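# Checking a wrist-view result before you believe it

The Veloso write-up claims that a policy fed only by the wrist camera does as well as one that also gets a fixed room camera. Maybe. I have read a few of these now, and the test I run first takes an afternoon and needs no training at all. You need the recorded runs, a way to step through them, and some patience.

**1. Pull a sample.** Take 60 stills from the held-out runs, picked at random. Leave the authors' own highlights alone. The Verness set ships with a "best of" folder, and you can guess how that one looks.

**2. Work out what is fixed.** Anything bolted to the wrist will sit in the same place in every still. Mark it once and keep it as a mask. Be generous at the edges, as parts close to the lens go soft and the mask should cover the blur too.
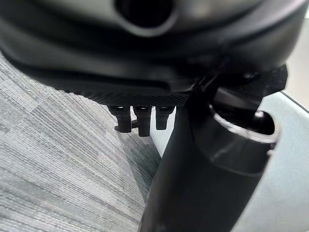 *Wrist view, unmasked. Housing and finger in black, grey carpet at left.*

In a view like this one the housing takes the whole upper part and the finger runs down to the bottom. What remains for the policy to learn from is mostly carpet on one side and part of a pale grey curved object on the other. I would want to know how much the policy gets from those and how much from the arm's own joint readings.

**3. Blank the rest.** Rerun the trained policy on the stored runs with everything outside the mask painted flat grey. Keep the joint readings switched on. Compare the predicted moves with the ones from the full picture.

**4. Read the gap.** If the two sets of moves barely differ, the camera isn't doing much and the headline claim is in trouble. When I tried this on the Trimura baseline, 40 of my 60 stills gave nearly the same move either way. That doesn't prove the method fails – stored runs are forgiving – but it was enough to stop me quoting the result.

**5. Swap the floor.** Repeat with the carpet replaced by a different texture. A policy that falls apart here has learned the room.

Report both numbers next to the success rate. An 85 per cent score with neither check beside it tells me very little, however many runs went into it.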